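Covering a worktop with paper and marking it out

Brown paper on the roll makes a serviceable cover for a bench or table used for sorting, gluing or small repairs. Use a 780 mm roll if the top allows it, and overlap neighbouring lengths by 15 mm. Lay the smooth side up. Small screws roll further on it, but pencil marks show better and spilt powder brushes off.

Unroll the paper the evening before and weight it flat. Paper taken straight from a tight roll lifts at the ends, and tape alone will not hold it down for long. Fold the surplus under the table edge and fix it from below.

Mark the long lines first, then the cross lines. Measure from one edge only - measuring from both sides puts any error in the middle, where it is most obvious. Pull out the full length of tape, hold it taut above the pencil marks, lower it and press from the centre outwards. Two people make this easier on a long table. Low-tack tape can be repositioned for a short while; parcel tape tears the paper.

Replace the cover when the surface begins to scuff. Mieczysław Duda at the Pretside workshop changes his every second Wednesday, and keeps the old sheets for masking floors.

Cell size depends on the work. Small parts need small cells, but for general use large squares are quicker to lay and easier to wipe. Blue tape on light brown paper gives a line that is easy to follow from one end of the table to the other, and two long runs with two crossing them are enough to divide a large rectangular top. Keep the cells nearest to you clear for the job in hand.
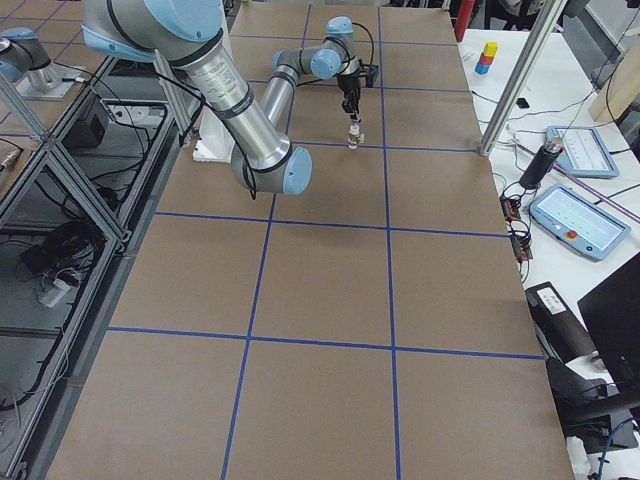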